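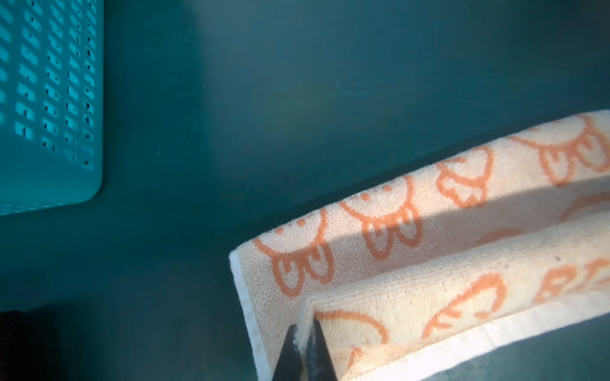
Mixed model in Pidamix will not converge with random slopes, but runs with random intercepts only

Asked in: Statistics software > Multilevel and mixed models
Tags: convergence, random effects, repeated measures, Pidamix

I am fitting a two-level linear mixed model in Pidamix 7 and need help reading the convergence output before I decide what to report.

Design: 80 participants from the Dorndale site, each measured at 6 time points. The outcome is a continuous reaction score (mean of a set of items, approximately normal on inspection). Predictors are time, group (two levels), and time by group. Long format, one row per participant per occasion. A few participants miss the last occasion. Those rows are absent from the file.

Model A has a random intercept for participant. It converges in a handful of iterations and the estimates look sensible.

Model B adds a random slope for time, with the intercept-slope covariance left free (the "unstructured" option). The log reads:

Iteration limit reached. Final Hessian is not positive definite.
Validity of the fit cannot be confirmed.
Covariance parameter UN(2,2) is at or near zero.

The fixed effects are still printed, with standard errors, and they are close to those from Model A. The intercept-slope correlation is printed as -1.000.

What I have tried so far:

Raised the iteration limit to the maximum the dialog allows. Same message.
Switched from REML to ML. Same message.
Deleted the participants with missing occasions. Same message, slightly different estimates.

Time is coded as days since enrollment. I kept it in days so that the real spacing between visits was preserved.

My questions are:

1. Can I use the fixed effects from Model B if they agree with Model A?
2. Is the random slope variance truly zero, or is this a numerical problem?
3. The Pidamix help page says to "simplify the covariance structure." Does this mean dropping the slope altogether?

A colleague ran the same file in Pustalel and got no warning. I do not have the Pustalel output in front of me.

3 answers

Answer 1 (accepted)

Start with the scale of the time variable. You have it in days, so the slope variance is in squared outcome units per squared day. If the score runs over a few points and the visits span months, that variance will be a very small number even when the participants differ a good deal in their trends. The optimizer then works with one parameter near 1 and another several orders of magnitude smaller, and the Hessian is badly conditioned. A message that UN(2,2) is near zero can come from the units alone.

Rescale before doing anything else:

Compute time_m = days / 30.
Refit Model B with time_m as both the fixed and the random time term.
Leave everything else as it was, including the participants you deleted. Put them back in.

The real spacing is kept, as division by a constant does not touch it. The fixed slope will be 30 times larger and its standard error will be 30 times larger, so the test statistic is unchanged.

Next, look at where zero falls. With days since enrollment, the intercept is the expected score at enrollment. If the first visit was well after that, the intercept is an extrapolation, and the intercepts and slopes will be strongly correlated by construction. Center time_m at the middle of the observation period or at the first visit, whichever you can interpret more easily. In an unstructured model this does not change the fit, but it does change the intercept variance and the covariance, and it often gives the optimizer an easier surface.

If the model still ends with a correlation of -1.000 after both changes, the problem is in the data and the estimate is on the boundary of the parameter space. At that point there are three reasonable steps, in this order.

First, fit the slope and intercept as uncorrelated (the "diagonal" option, sometimes listed as variance components). This is what "simplify the covariance structure" refers to. It removes one parameter. Note that this model is not invariant to centering, so decide where zero is before you fit it and state it in the report.

Second, if the diagonal model gives a slope variance of zero, fall back to the random intercept model and say that the slope variance was estimated at zero.

Third, with equally spaced occasions you could leave out the random slope and put a first-order autoregressive structure on the residuals. For unequal spacing use the spatial power or continuous AR(1) version, which takes the actual time value. The plain AR(1) option treats each row as one step from the previous one and will be wrong for your file.

On your numbered questions:

1. Do not report from Model B as it stands. The point estimates for the fixed effects may be fine, but their standard errors depend on the covariance estimates, and the software is telling you it cannot vouch for those. Agreement with Model A is weak evidence. If the slope variance is stuck at zero, the two models are nearly the same model, so of course they agree.

2. Cannot be determined until you rescale.

3. No. See the first step above.

About REML and ML: switching between them rarely cures this. ML estimates of variance components are biased downward, so if anything ML makes a boundary estimate more likely. Use REML for the final fit. Use ML only when comparing models that differ in their fixed part.

About deleting participants: likelihood-based mixed models use all available rows, and under missing at random the estimates are valid. Deleting incomplete cases costs information and needs a stronger assumption.

Comment on answer 1, from the asker

Rescaling to months removed the Hessian message. The correlation is now -0.41 and the slope variance is small but has a usable standard error. The fit took 16 iterations. I had not centered yet; I will do that next. Is the Wald test for the slope variance that Pidamix prints good enough to justify keeping it?

Reply to comment

No, do not rely on it. The null value of zero is on the boundary, and the Wald test assumes an interior point. Fit Model A and Model B with the same fixed effects, both by REML, and take the difference in -2 log likelihood. Model B adds two parameters (variance and covariance), so the reference distribution is a 50:50 mixture of chi-square with 1 and 2 degrees of freedom. In practice, get the upper tail p-value from each and average them. Pidamix does not do the averaging. It gives the 2 df p-value, and that is conservative.

Also, if the slope was in your analysis plan, keep it regardless of this test, provided the model converges. The time by group effect is the one you care about, and leaving out a real random slope makes its standard error too small.

Answer 2

Had the same message. Increase the step-halving limit under Estimation > Options and set the singularity tolerance one notch looser. Went away for me.

Comment on answer 2

Loosening the singularity tolerance suppresses the check. The solution it would have complained about is still the one being reported. Step-halving is harmless and worth trying, but after rescaling.

Answer 3

To add to the accepted answer on the Pustalel comparison. The absence of a warning there does not mean it found a better solution. The default in Pustalel, at least in the version we have, is to constrain variances to be nonnegative through a Cholesky factor, and a zero on the diagonal of the factor is a legal value. The run finishes normally and prints the result. Pidamix optimizes the covariance elements directly and checks the Hessian at the end, so the same data can produce a warning in one and none in the other.

Ask your colleague for these items and compare them with yours:

The -2 log likelihood. If it matches to two decimals, they are the same solution.
The estimation method. Some menus in Pustalel default to ML, and the REML and ML values cannot be compared.
The covariance structure. If random effects were added one at a time in the dialog, each went in as its own block and the covariance was fixed at zero. In that case your colleague ran the diagonal model.
The number of rows used. Check this against the Pidamix case summary.

One more point that is easy to miss. The denominator degrees of freedom differ between the two. Pidamix uses Satterthwaite by default and Pustalel offers between-within first. With your number of participants, the p-values will differ a little for the group effect even when every estimate is identical. Pick Kenward-Roger in both if you want them to line up, and name the method in the table note.

For background, the Wickramasinghe course notes cover boundary estimates in the section on growth models, with the chi-square mixture worked by hand. The syntax there is for an older release, and the RANDOM line needs the SUBJECT keyword added before it will run.

Comment on answer 3, from the asker

The blocks were entered separately in Pustalel, so the covariance was fixed at zero. That accounts for the difference. Marking answer 1 as accepted. I will post the centered results on Tuesday if anyone wants to check the mixture p-value.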